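Ticket 1031 — Clirkbridge, Room 302
Subject: Checked cover keeps sliding during folding
Status: Open
Priority: Low

Reported: The green and white checked plastic cover in 302 shifts whenever someone folds on it. Gray pieces end up creased on the diagonal and have to be done again.

Tried so far: Wiped the cover down and turned it end for end. No change. Kadska clips (pack of 12) don't grip the edge — returned to stores.
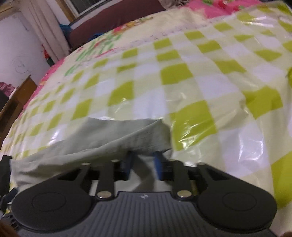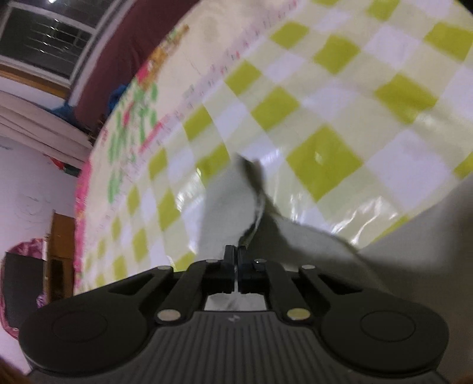

Gray cloth on the checked cover, Room 302

Cai desk reply, 2:50 p.m.: Leave the cover on for now. Smooth each piece flat before the first fold and lift it by one point. Drerkness has a non-slip underlay, 50 inches wide. Please confirm the width before we order.

Waiting on: measurement from Clirkbridge.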